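Gallery: Planning the sorting cell

Drivolero workshop, equipment plan for the next budget year
Text: Kadri Raudsepp

In March we were asked to write a plan for the second sorting cell. The first one was bought in a hurry, and we paid twice for several things which were forgotten in the first order. For this reason I have collected our notes in one place, so that the people who must sign the order can see how the work is done and what the money is for.

The page is made in the order of the budget sheet. Every part has a short note from the person who is responsible for it. Prices are without tax and without delivery.

The arm

The arm is the biggest line and takes 82 percent of the total. We compared offers from Follix and Garko. The Garko arm has a longer reach, but for small pieces on one table we don't need it. Valdis Sepp recommends Follix with the longer service contract. Please note that the contract must be ordered together with the arm, later it costs more.

Gripper and fingers

In the first cell we changed the fingers more often than we expected. Kaja Liepiņa asks for 3 spare sets from the beginning. One set should stay in the drawer in the workshop and not in the central store, where it takes two days to get a signature.

Table and fixing

A table with holes costs more than a plain one, but we can move a marker or a stop without drilling. Nigel Lambert has asked Darwish for an offer on the same type of panels, delivery time is 21 days. Screws and brackets are not included in the offer, so I have added them as a separate line.

Test pieces

The pieces are a small cost and we print them in our own workshop. Four colors and several shapes are enough for the trials we plan. Each trial series has 100 runs, and pieces get lost or damaged, so we budget for a second full set.
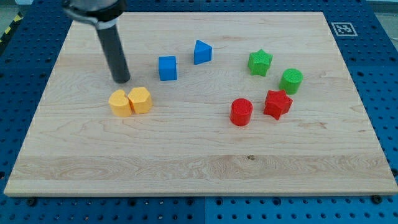 Colored test pieces on the wooden board, with one black finger of the gripper above them. The board stays in the plan for the second cell.

Floor and safety

Hazard tape, a new stop button and one more light over the table. Ataahua Nepia will measure the free floor area before the order goes out, and the cabinet by the window must probably move to the other wall.

What is still open

We don't have a final price for the training days. Follix offers them at their place or at ours, and the difference is mostly travel. The second open question is the computer: the old one can be used for the first months, but it should be replaced before the end of the year.

Comments to the plan can be sent to Kadri or left on the printed copy in the workshop office.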